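Screen Narrative, Unit 5: The Closed Setting in Television Thrillers
Notes by Aurelio Ledesma

Please read these notes before the October tutorial. We will discuss the film The Ekthorpe Tenant, which has a running time of 84 minutes, and we will compare it with the longer festival cut of 104 minutes.

1. What is a closed setting?

A closed setting is a place that the main characters cannot leave easily, or do not want to leave. It may be a house, a ferry or a small town in winter. In a television film the closed setting has also a practical side: fewer locations cost less money, and the crew can light one set and use it for many days. Students sometimes see this as a weakness. I would ask you to look at what the writer gains from it.

2. The story in short

Marta Lanz rents the upper floor of a house in Ekthorpe after her divorce. The owner, Mr Storkov, is polite and brings her soup. In scene 11 she finds a letter with her own name on it, dated before she had ever heard of the house. From here the viewer knows more than her sister, but less than Storkov, and most of the suspense is built on this difference.

3. Domestic rooms

The kitchen is the room where people in these films tell the truth, or tell their most important lie. Notice how often Marta stands at the counter with her back to the door. The bathroom and the stairs have other functions, which we covered in the previous unit.
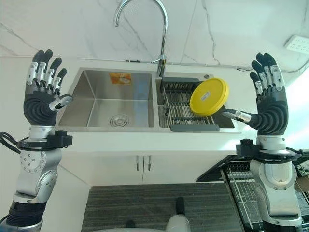
Fig. 1. Sink set into a white countertop, with a veined, marble-look wall behind.

Eustaquio Camacho, in his guest lecture, called this "the second conversation" - the characters speak of dinner, and the objects speak of danger. I find the term useful, but be careful with it. Not every knife in a drawer is a sign.

4. The ending

The television version ends when Marta drives away. The festival cut adds a long scene at the Wistora hotel, where Storkov's daughter returns the key. Which ending is more honest to the first half? Bring one argument for each.

Written task: choose one room from the film and describe how its meaning changes between two scenes. Hand in on paper at the start of the tutorial.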